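Sending things back

In November I decided to deal with the pile in the hall closet. It had been growing since spring: a coat in the wrong size, two pairs of shoes, a lamp that hummed, a set of curtains four inches too short. All of it had been bought online, and all of it was supposed to go back. I had missed the window on most of it before I even looked at the paperwork.

I went through the order emails one evening and wrote down what each thing had cost and when the return period ended. The coat was from Elten, who give you 35 days. I was on day 52. The lamp was from Hepburn and still had six days left. The curtains had come from a seller on Lemo who wanted them back unopened, and I had opened them to find out they were too short, so those are now in the spare room, where the window is smaller. They look all right.

I wrote to Elten anyway. I said the coat had never been worn and the tags were on it, and asked if they would take it back for store credit. A woman named Fiona Rankin wrote back the next morning and said yes, as long as it reached them by the end of the month. I had expected a form letter. If you have something just past the date, I'd say it's worth one polite email. Mine was four sentences long. I didn't make up a story about being sick or out of the country.

The lamp was harder. Hepburn's return page asks you to pick a reason from a menu, and none of the reasons was a hum. I picked "damaged," which led to a page asking for photos of the damage. You can't photograph a hum. I went back and picked "changed my mind," which meant I paid the postage myself. I could probably have argued it, but I wanted the lamp out of the house more than I wanted the money.

Packing took longer than I thought it would. I had thrown out most of the original boxes. The coat didn't need one, and soft things are cheaper to send in a bag anyway, as long as you press the air out before you seal it. The lamp did need a box, and I ended up using one that had held a slow cooker, with two old towels around the base. I won't be getting those towels back. They were near the end.

Labels were the other problem. I don't own a printer anymore. The library prints for a small charge, but the one near me closes at 5 p.m. and I kept getting there at ten past. In the end my neighbor Emanuel Ene printed them all for me and wouldn't take anything for the paper, so I gave him one of the pairs of shoes, which happened to be his size. That took care of one return.

The other pair went on Wunuteo, where I listed them for less than I'd paid and sold them to someone two towns over. The money isn't much, but it came through the same week. The refund for the lamp took longer and was short by the original shipping, which I hadn't noticed in the terms.

I've changed a few habits. When something arrives now, I open it the same day and try it or plug it in. If it's going back, it goes by the front door and not in the closet. I write the last return date on a piece of masking tape and stick it on the package. I keep one flattened box of each size behind the washing machine. I've also stopped ordering two sizes of the same thing, which was how the coat happened in the first place. I ordered both, kept the medium, and put the large away to deal with later.

The closet has room for the vacuum cleaner again. There's one more order on its way, a pair of rain pants, and I measured myself before I bought them.

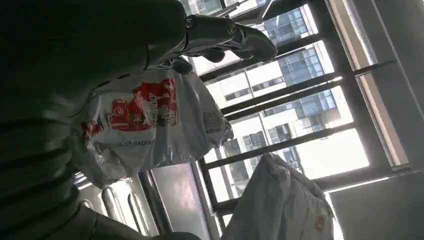
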